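The Kullden Box

The box from Kullden came on the 2nd, like it did every month, and Modupe Oyelaran carried it up to her desk without opening it. She had a rule about that. She finished whatever she was working on first, and then she got to open the box.

Her work that morning was a review of the May box, the one with the clay mask. She had put it off for too long and the company had written to remind her. She typed that the mask smelled like a garden shed and that she liked it anyway. She took out the second part, then put it back in.

Bogdan Chiriac leaned over the cubicle wall.

"Is that the new one?"

"It is."

"My sister canceled hers. She said it was all hand cream."

"There's a lot of hand cream," Modupe said.

She had started the subscription after she moved to Billeslow, when she knew no one and her mail was all bills. The first box had a lipstick in it she would never have picked, a dark plum, and a card that said Welcome. She wore the lipstick to the grocery store. The woman at the register asked her where she got it, and they talked until the man behind her coughed. The woman's name was Amina. By Ramadan they were close enough that Modupe was asked over to break the fast with the family, and she brought the unopened hand creams for the aunts, who were very pleased with them.
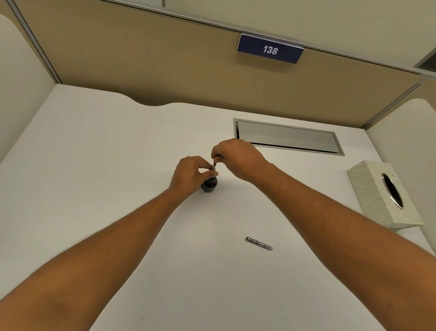

What Was Inside

She cut the tape at lunch. There was a nail polish, a small bar of soap in wax paper, a sheet mask, and a hand cream. At the bottom was a letter.

Kullden was closing. The letter said they had been packing boxes in a rented room in Zistbridge for as long as they could pay for it, and that this box was the last. They had once hoped for 1000 subscribers. They had gotten to around 70. They thanked each of them, and someone had written Modupe's name at the top by hand and spelled it right.

She read it again. Then she passed it over the wall to Bogdan, who read it standing up.

"Seventy people," he said. "I thought these things were huge."

"So did I."

"Are you going to get a different one?"

"I don't know," she said. "Maybe."

She deleted the line about the garden shed. Then she thought about it for a while and typed it in again, because it was true, and they had asked for the truth. Under it she wrote that the plum lipstick had been her favorite, that it was down to the metal now, and did they have any left over — she would pay for the shipping.

She sent it and opened the hand cream. It was the almond one. She called Amina on her break and told her to let the aunts know.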